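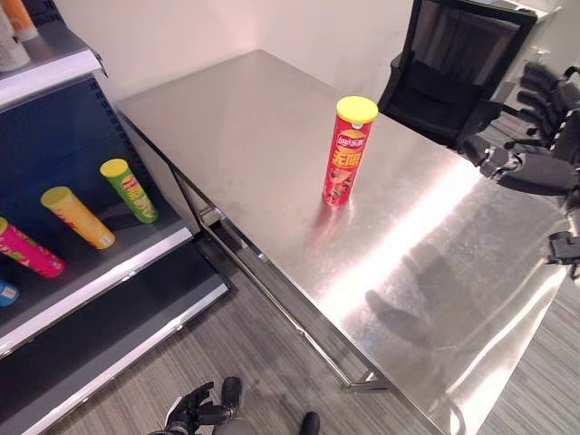
Une boîte de chips Lay's sur une table en inox.

J'ai fini par ouvrir les six bouteilles. Elles étaient à la cave depuis la foire de septembre, couchées derrière les cartons de cidre, et je repoussais toujours parce que je voulais les goûter ensemble, à la suite, avec un carnet. Ça m'a pris deux soirées. Le domaine s'appelle Jasel, il est en coteau au-dessus du village de Gurkumau, et il ne fait que du blanc. Six cuvées, toutes en chenin, sur des sols différents ou avec des élevages différents. Production annoncée de 3000 bouteilles pour la cuvée d'entrée et 1134 pour la plus petite. Le chiffre est imprimé sur la contre-étiquette, avec le numéro de lot.

Je précise que j'ai tout acheté au tarif normal, sur le stand de la foire. Je n'ai pas visité le domaine. Ce que je sais du travail à la vigne vient de la fiche qu'on m'a donnée avec la facture : vendange à la main, pressurage lent, levures de la cuve, soufre à la mise seulement. Pas de label, il est question d'une conversion en cours.

Les verres étaient les mêmes pour tout le monde, des verres moyens à ouverture resserrée. Bouteilles sorties du frigo une demi-heure avant. J'ai goûté sans manger d'abord, puis avec le repas, puis le reste le lendemain.

Jasel blanc. La cuvée d'entrée, tout en cuve. Robe claire, un peu de gaz à l'ouverture qui part vite si on secoue la carafe. Nez de poire, de citron, un côté herbe coupée. En bouche c'est droit, assez court, avec une acidité qui pince sur les côtés de la langue. Je l'ai trouvé maigre à l'apéritif et bien meilleur sur des sardines grillées. Le lendemain, il n'avait presque pas bougé. Un vin simple, bien fait, que j'achèterais par carton si j'habitais plus près.

Jasel Les Murets. Même raisin, vignes un peu plus âgées, six mois sur lies. La différence est nette. On garde le citron mais il y a de la pomme mûre et quelque chose de légèrement salé à la fin. La bouche est plus large au milieu. C'est celui que j'ai resservi sans y penser, et la bouteille a été vide avant le dessert. À boire maintenant ou dans les deux ans, je ne vois pas l'intérêt d'attendre davantage.

Hedotard. C'est le nom de la parcelle, un plateau argileux d'après la fiche. Élevage en vieux fûts. J'en attendais beaucoup parce que c'était la bouteille la plus discutée sur le stand, et j'ai été un peu déçu le premier soir. Nez fermé, une pointe d'allumette, du coing derrière. La bouche avait du volume mais rien ne dépassait. J'ai remis le bouchon et je l'ai laissée au frais. Le lendemain vers dix-neuf heures, l'allumette était partie, le coing avait pris le dessus, avec du miel et un peu de camomille. La finale s'était allongée. Je conseille donc de la carafer longtemps, ou de l'oublier. J'en ai racheté deux par correspondance, que je n'ouvrirai pas avant plusieurs années.

Hedotard Vieux Bois. La même parcelle, mais une partie du rang le plus ancien vinifiée à part. Ici le fût se sent. Vanille, noisette grillée, un peu de beurre. Je ne suis pas très amateur de ce registre et je l'ai donc fait goûter à l'aveugle à la maison, où elle est arrivée première. Sur une volaille à la crème, je reconnais que ça fonctionne. Seule, elle me fatigue au deuxième verre. L'écart de prix avec la Hedotard classique est important et je ne le paierais pas une seconde fois.

Rezende. La cuvée à 1134 bouteilles. Schistes, pente raide, tout se fait à pied. Robe plus dorée que les autres. Le nez change toutes les dix minutes : zeste d'orange, fenouil, puis pierre frottée, puis une note de cire. En bouche, l'attaque est presque grasse et l'acidité arrive après, d'un coup, et elle tient. J'ai noté « long » trois fois sur la même ligne du carnet. C'est le vin le plus complet de la série. Il y a une amertume en fin de bouche, du genre peau de pamplemousse, qui m'a plu et qui pourra gêner. Avec un fromage de chèvre un peu sec, elle se fond complètement. Avec une tarte aux poireaux, elle ressort.

Gurkumau moelleux. La dernière, un demi-sec plus qu'un moelleux à mon goût, malgré l'étiquette. Abricot, safran, gingembre confit. Le sucre est bien tenu. Je l'ai servie trop froide et il a fallu attendre que le verre remonte en température pour que le nez s'ouvre. Très bien sur un bleu, correcte sur une tarte aux pommes, pas convaincante avec un curry doux que j'avais fait pour l'occasion. Le curry était peut-être en cause, j'avais eu la main lourde sur la coriandre.

Un mot sur les bouchons. Quatre lièges classiques, un technique sur la cuvée d'entrée, et un liège ciré sur la Rezende. La cire était épaisse et cassante. J'en ai eu partout sur le plan de travail et un éclat dans le goulot. Pour la prochaine, je percerai directement au tire-bouchon sans essayer de décoller la cire au couteau. Aucune bouteille bouchonnée.

Pour la conservation une fois ouvertes, voici ce que j'ai noté le troisième jour, bouteilles au frigo avec leur bouchon d'origine et sans pompe. L'entrée de gamme était plate. Les Murets, vide depuis longtemps. Hedotard toujours très bonne, peut-être à son mieux. Vieux Bois plus boisée encore, le fruit s'en va et il reste la noisette. Rezende intacte. Le moelleux a tenu toute la semaine et j'ai fini le dernier fond avec une poire.

Mon classement, si j'en fais un : Rezende devant, Hedotard juste derrière à condition d'avoir du temps, puis Les Murets pour tous les jours. Le moelleux ensuite. Vieux Bois est bien fait mais ce n'est pas pour moi. La cuvée d'entrée ferme la marche sans être mauvaise.

Sur les prix, l'entrée de gamme et Les Murets restent au niveau de ce qu'on trouve chez un bon caviste de quartier. À partir de Hedotard, ça monte vite, et la Rezende est déjà dans une zone où j'hésite. J'ai comparé avec d'autres chenins sur schistes que j'ai en cave, plus connus, et elle n'est pas ridicule du tout à côté. Elle a moins de matière, plus de tension. Par contre elle va devenir introuvable si la production ne monte pas. Sur le stand, il en restait un seul carton le matin du deuxième jour.

La commande par correspondance s'est passée correctement. Bon de commande à imprimer, chèque ou virement, pas de paiement en ligne. Le colis a mis neuf jours, bien calé, avec une bouteille dont l'étiquette était déchirée par le carton. Je n'ai pas réclamé. Le port est offert à partir de douze bouteilles, ce qui oblige à grouper quand on en veut deux ou trois. J'ai complété avec Les Murets.

Pour ceux qui me demandaient en commentaire du billet précédent ce que je servais avec les blancs secs en dehors du poisson : des choses salées et grasses, surtout. Rillettes, beignets de courgette, comté jeune, amandes grillées. L'acidité fait le travail. J'évite les tomates crues et la vinaigrette, qui rendent ce genre de vin métallique. Les asperges, je n'ai jamais réussi avec un chenin sec, mais je veux bien qu'on me donne des idées.

Il me reste à goûter les rouges achetés le même jour, dans deux autres domaines. Ils sont encore trop jeunes pour la plupart et j'ai surtout peur de les ouvrir pour rien. Je commencerai sans doute par le gamay, qui ne gagnera pas grand-chose à attendre. Si le temps se rafraîchit je ferai un bœuf aux carottes et j'en ouvrirai deux côte à côte.

Petite correction au passage : dans mon billet sur la foire, j'avais écrit que Hedotard était un deuxième domaine, installé à côté de Jasel. C'est bien une parcelle de Jasel. L'étiquette met le nom de la parcelle en grand et celui du domaine en tout petit en bas, j'avais mal lu. J'ai modifié le texte.

Publié dans : Vins blancs, Dégustations
Mots-clés : chenin, schistes, Jasel, Rezende, vieux fûts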